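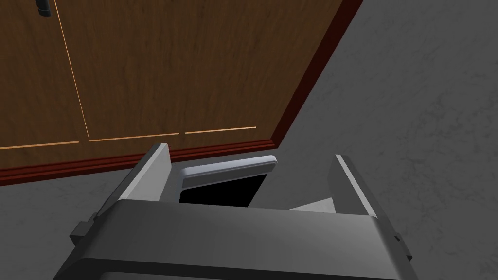

Signe Steinarsdóttir objects that a plot summary always gets the speed of a novel wrong. A reader of the summary, she writes in the margin of last week's handout, comes away thinking that the book moves at one pace from start to finish, and no book she has read does so. The objection is a fair one and these notes take it up.

Unit 4: Duration and Summary
Handout for September 6, 2018
Set text: Terkance (Clernier edition)

1. Two kinds of time

Story time is the time that passes for the characters. It is measured in hours, days and years. Text time is the space the telling takes up, and it is measured in pages, lines or words. The pace of a passage is the relation between the two. A chapter that gives 30 pages to one dinner is slow. A paragraph that disposes of a whole marriage is fast.

Text time should be kept apart from reading time, which varies with the reader and cannot be used as a measure. When quoting page counts in written work, state the edition. The Clernier edition of Terkance has 300 pages and all references below are to it.

2. The four paces

Scene. Story time and text time are treated as equal. Dialogue is the usual case. The equality is a convention, as printed speech carries no record of how quickly the words were said.

Summary. Story time is longer than text time. "She worked at the cannery until the spring" is a summary in nine words.

Pause. Story time stops while the text continues. Description and comment by the narrator are the common forms. A description given through a character who is looking at the thing described does not count as a pause, for the looking itself takes time.
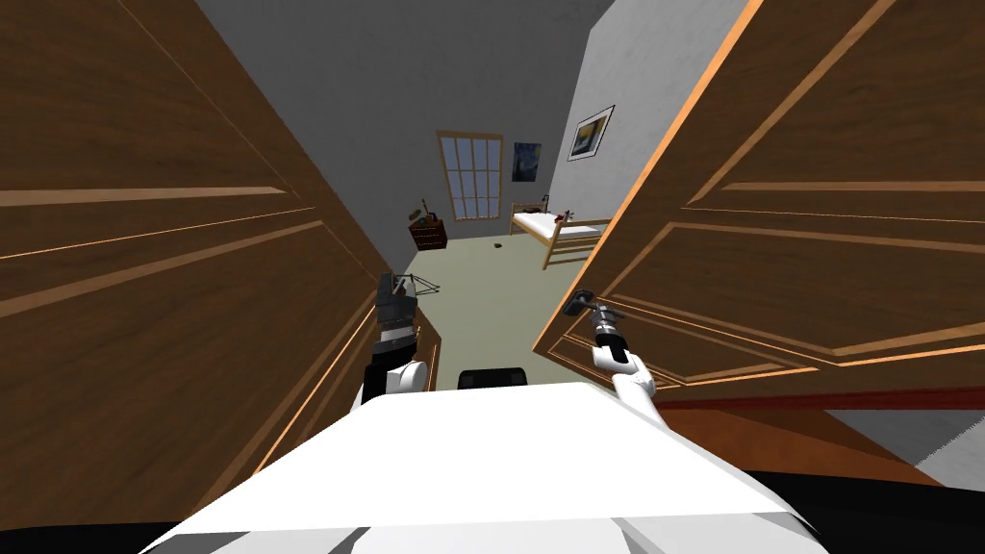
Fig. 1. Double doors, open, with a bedroom beyond.

Omission. Story time passes and the text gives it no space. The gap may be stated ("two winters later") or left for the reader to work out from other evidence, such as a child's age or a change of address.

Most novels mix all four. The mix in the opening chapter tends to set what the reader will take as normal, and later departures are felt against it.

3. Application to Terkance

The narrator leaves her aunt's house in Truvstead on page 11. The departure is told as scene. It includes the argument over the bus fare, the search for the second glove and the walk to the depot, and it fills the rest of the chapter. The longest paragraph, the one at the depot, runs to 1252 words without a break.

The months that follow are told as summary. The boarding house, the job at Bittencourt and the first letter home are all dealt with in four pages. Many readers report that the book "skips the hard part" here. Check the claim against the text. The hard part is present, in compressed form, and the verbs are mostly of the repeated kind ("would wake," "used to count").

Then comes the large omission. Part One ends on page 65 with the narrator still in the boarding house. Part Two opens with her return to Truvstead as a grown woman. No date is given. The length of the gap has to be inferred from three items: the aunt's hearing, the height of the pear tree, and the price of the bus fare, which the narrator again disputes.

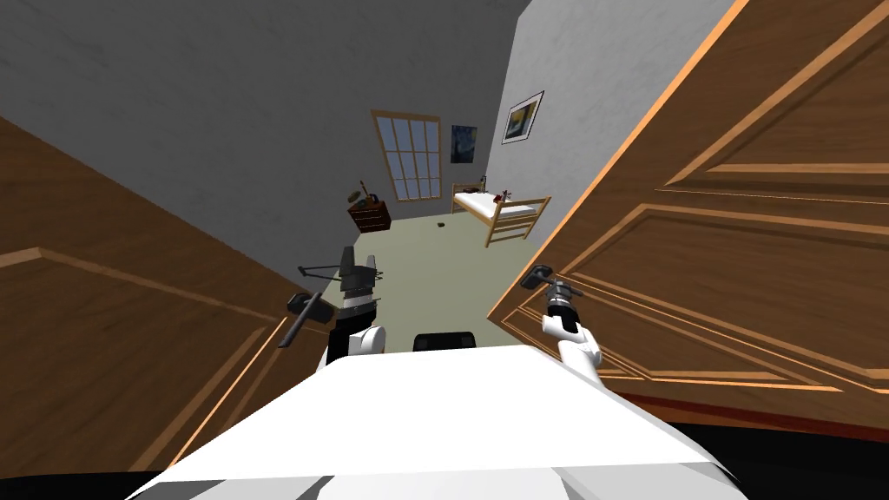

The repeated dispute over the fare also shows why pace has to be read together with order. Told as scene in Part One, it takes six pages. In Part Two it takes one sentence. The reader supplies the earlier scene from memory, and the short version borrows its weight. A reviewer with limited space will usually cut the second dispute as a minor detail. The cut is understandable and it removes the main evidence for the length of the gap.

4. Consequences for the book review

A review of a debut novel normally spends its first paragraph on the premise and the second on the early plot. Summary is therefore heaviest where the novel itself may be slowest. Two corrections are available.

(a) Name the pace. One clause is enough: "in a long first chapter that covers a single afternoon."

(b) Quote from a passage at the book's typical pace. A quotation taken from an unusual passage should be marked as such.

Do not reproduce the order and proportion of the whole plot. That is the work of a synopsis, which is a separate form (see Unit 6).

5. Exercise

Choose any chapter from Part Two of Terkance. Mark each paragraph S (scene), M (summary), P (pause) or O (stated omission). Where a paragraph changes pace partway through, mark the point of change with a slash. Then write a review paragraph on the chapter that makes at least one accurate statement about its pace.

Bring the marked pages as well as the paragraph. Disputed cases, especially descriptions seen through a character, will be taken first. Steinarsdóttir's full note is in the course folder with the readings for Unit 5.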